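In Defense of the Ugly Wall

I have been in three different kitchens this winter where somebody apologized to me for their refrigerator door. The fridges were fine. The apology was for what was on them: the dentist card, the soccer schedule, a takeout menu with two dishes circled, a list that said "bulbs, stamps, ask about gutter." People wave a hand at this stuff and say sorry about the mess, and I always want to say no, please, leave it up, that's the only thing in this room that tells me how you live.

I have a fridge like that myself. I also have a phone with two calendar apps, a notes app, and a shared family list that three of us are supposed to check and one of us does (me). And I've come around to thinking that the fridge wins. I mean it as a general principle: if more than one person needs to know a thing, put it on a wall, in handwriting, somewhere people have to walk past.

My last job was at a company called Irnel, in a building with very nice carpet. We made scheduling software for clinics, so you'd think we would be good at knowing what was going on. When I started there were 18 of us and we had one board by the coffee machine. It was a horrible board. Somebody had used the wrong marker on it years before and the word THURSDAY was permanently stuck in the upper corner, so every plan we ever made seemed to be due on Thursday. But I could stand there waiting for the coffee and know who was stuck, who was on vacation, and what the people across the room were so excited about.

Then we grew to 28 and got organized. The board went away during a repaint and we moved everything into a tracker called Skotimby. I don't want to be unfair to Skotimby! It had colors. It sent reminders. You could filter by owner and by date and by something called "energy," which I never figured out. What you couldn't do was see it by accident. You had to decide to look, and then log in, and then remember why you'd come. Within a month or so I had no idea what the person at the next desk was doing, and when I asked her, she said it was all in Skotimby.

I think about that a lot. It was all in there. I'm sure it was! My tax records are all in a box in the closet, too.

The usual argument for the app is that it's always with you, and I get that, I really do. If I'm standing in the store wondering whether we have rice, the fridge door is no help at all. But being always with you has a cost, which is that it sits in the same little rectangle as the news and the weather and my cousin's vacation pictures. I pick up the phone to check what time the recital is and put it down ten minutes later knowing a great deal about otters. The fridge has never once done that to me.

There's also the matter of who gets to write. At home, anybody who can hold a pen can add to the list. My son was putting things on ours before he could spell them, and for a good while we bought whatever "chez" turned out to mean that week. With the shared app you need an account, a password, and a device that's been updated lately, and so in practice the list belongs to whoever set it up. That person becomes the one who knows. Then she becomes the one who gets asked. I have been that person and I would like to retire.

And then there's the forgetting, which I'd call the best feature of a wall. A wall fills up. To put something new on it you have to take something down, or rub something out with your sleeve, and that means you look at the old thing and ask whether you still care. My notes app has never asked me this. It has a note in it called "Saber," with a link that goes nowhere and the words "look into for January." I don't know which January. I don't know what Saber is. It will be in there after I'm gone.

I've heard the case against, mostly from my husband, who is a tidy man. Walls aren't private. Fair enough, and I wouldn't put my bank balance on one. Walls don't travel, and plenty of people now work from a bedroom in another state, and what are they supposed to do, squint at it? I don't have a great answer. I've worked from my own dining room for most of two years and I put a big sheet of paper up next to the window, and the only person who benefits from it is me, plus the dog. It still beats the tab I used to keep open.

His other point is that it looks bad. This is the one I won't give him. It looks like people are in the middle of something – I like walking into a place that looks that way. The libraries I love have a corkboard by the door with lost cats on it. The hardware store near us, Rirkeck, keeps a board behind the register where they write down what's out of stock, and I've stood in line reading it as happily as a magazine. No snow shovels. No 2-inch hinges. Now I know two things about my town.

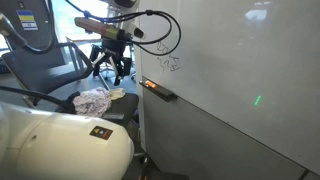
Put the big board where people will walk past it.

If you want to try this, start smaller than you think. Don't buy the glass kind with the magnets that cost extra. Don't make columns. Don't, please, hold a meeting about what goes on it. Get something you can write on and hang it near the coffee or the coats or the bathroom, wherever people end up standing around with nothing to do for a minute, and write one thing on it that other people would like to know. Leave the pen there. Check that the pen works, too, as a dead pen will kill the whole project in a day.

Ours says "chez" right now, by the way. He's eleven and spells just fine. He does it on purpose and I buy the cheddar.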